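Sorting Small Electronic Parts with Two Arms: Effect of Demonstration Order on a Learned Policy

Project report, Iwona Rutkowska
Submitted 13 August 2023

1. Aim

The project asked whether the order in which demonstrations are presented during training changes how well a two-arm policy moves cables, connectors and circuit boards between open bins and a central tray. Earlier work in the lab used rigid blocks only. Wires are harder: they bend when gripped, they catch on one another, and their outline changes from one attempt to the next.

2. Method

Demonstrations were recorded by teleoperation with the Mallow controller, each arm driven by one hand of the operator. The final set held 200 demonstrations. All were trimmed by hand to remove idle time at the start, then resampled to a common rate.

Two policies were trained from the same data. Policy A saw the demonstrations in random order. Policy B saw single rigid parts first, then connectors on short leads, then full harnesses. Both used the network described in the Hulline notes, without changes, and both were trained for 3,000 steps per stage or the equivalent total. Training was repeated with 8 random seeds.

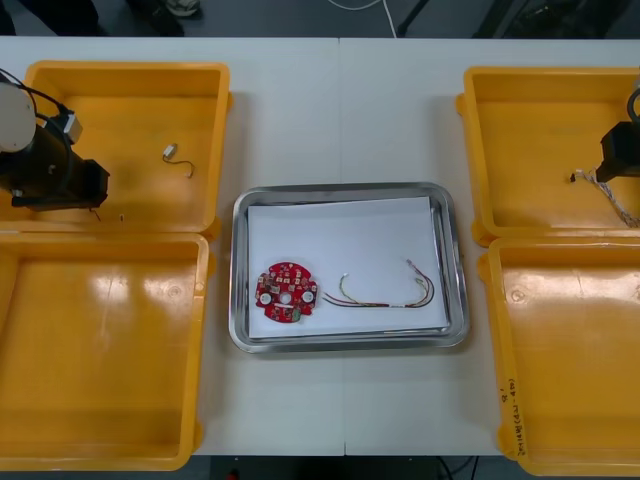 Start states were the main source of variation and were set by hand before each trial. A start state fixes which bins hold parts, what lies in the tray and how any harness is laid out. Bins not needed in a trial stay in position, so the front bin on each side can be empty while both arms work in the back ones. Paper in the bottom of the steel tray covers most of the metal under the board and harness. The yellow bins have no such lining, and glare on their walls was left in the data on purpose – the policy has to cope with it at test time.

A trial was scored as a success if the part was released fully inside the target container. A harness with any strand over the rim was scored as a failure, even when the connector was inside.

3. Results

Policy B did better on harnesses and no better on rigid parts. Of the failures logged for Policy A, 51 were harness trials in which the gripper closed on the strands and missed the connector. Policy B made the same error less often, but it was slower to commit to a grasp and sometimes hovered until the time limit.

The spread between seeds was wide. One seed of Policy B performed worse than every seed of Policy A, and no cause was found in the training logs.

4. Limitations

The order of the stages was chosen by judgment. A reversed order was planned for April but was not run, as the Wondus force sensors had to be recalibrated and the bench time was lost. It is therefore possible that any staged order would give the same gain.

Only one operator recorded demonstrations. The grasp on multi-strand wires follows that operator's habit of approaching from above, and the policies copied it.

5. Further work

The reversed order should be run first, using the same seeds. After that, the scoring rule for harnesses could be split in two, with connector placement and strand placement logged separately. The trimming script and the start-state sheets are stored in the Kárason folder on the lab drive.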